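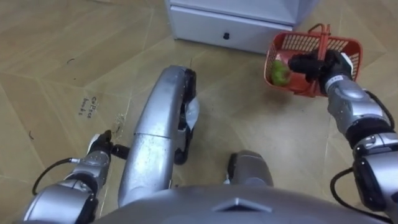
Hurngate Vigil

The Hurngate Vigil is a yearly public gathering and art display held in the town of Hurngate in memory of the miners lost in the Wistum pit flood of 1851. It takes place on 17th January, the date of the flood. Names are read out, clay lamps are lit, and a new artwork is shown in the old Corn Hall. Since the present form of the event was set up it has also been used to press for the reopening of the sealed east gallery, where most of the dead still lie.

Background

Wistum pit was a shallow coal working north of the town. Water broke in from an abandoned shaft during the morning shift. 83 men and boys did not come up. A few bodies were brought out in the first week, then the owners closed off the east gallery and pumping stopped. No full list of the dead was made at the time. The names used today come from chapel books, a burial club ledger and letters, and several spellings are still argued over.

A chapel service was held most years until the chapel closed. After that, nothing regular. A wreath at the pit gate, some years.

Origin of the present event

The modern vigil was started by the sculptor Sorin Gashi, who had moved to Hurngate to teach evening pottery classes. Gashi asked each student to make one lamp for one name. The first set was shown on the floor of the Corn Hall for a single night, and was meant to be a one-off. Families asked for it again. The lamps were fired in a kiln lent by Waturell, a local tile maker, which has supplied the clay ever since.

The lamps

Plain, unglazed, small enough to hold in one hand. Each has a name pressed into the base, or just a first name where that is all thats known. Four carry no name at all. Lamps that break are not mended; the pieces go back into the clay for next year's replacements. Relatives may ask to keep a lamp and most do not.

Order of the evening

Doors open at dusk. The reading of names starts with the youngest. Readers are drawn from the town school, from families of the dead, and from the public on the night. No music during the reading. Afterwards people carry the lamps up Chapel Row to the pit gate, weather allowing. In wet years the walk has been cut short at the bridge.

Related works

Beside the lamps, one new piece is comissioned each year. Works so far have included a woven rope the length of the main shaft, a sound piece made from pump noise, and a set of 1000 paper tokens copied from the pit's tally system, handed out to visitors and never collected back. The best known is Pop, a half-size figure of a boy trapper sitting by a door. The title is a local word for the short candle such boys were given. It was disliked at first, mostly for the name, and was moved from the hall to the library after complaints. Still there.

Campaign for the east gallery

Speeches were added to the event later. Speakers have called for a survey of the east gallery and, if it can be done safely, recovery of the remains. A petition with 1380 signatures was handed to the district council one March. The council said the cost could not be met and offered a marker stone instead. Families were split on this. Some wanted the stone, others said a stone would end the matter. It was put up in the end, outside the pit gate, with no names on it.

Gashi has backed the survey but kept the speeches out of the hall itself. They are given at the gate after the lamps are set down.

Reception

Early press notices treated the event mainly as a craft show. Later reviews have been warmer about the reading than about the commissioned works, which vary a lot. One regular complaint is the cold in the hall, which has no heating on the lower floor.

See also

Wistum pit
Hurngate Corn Hall
Mining memorials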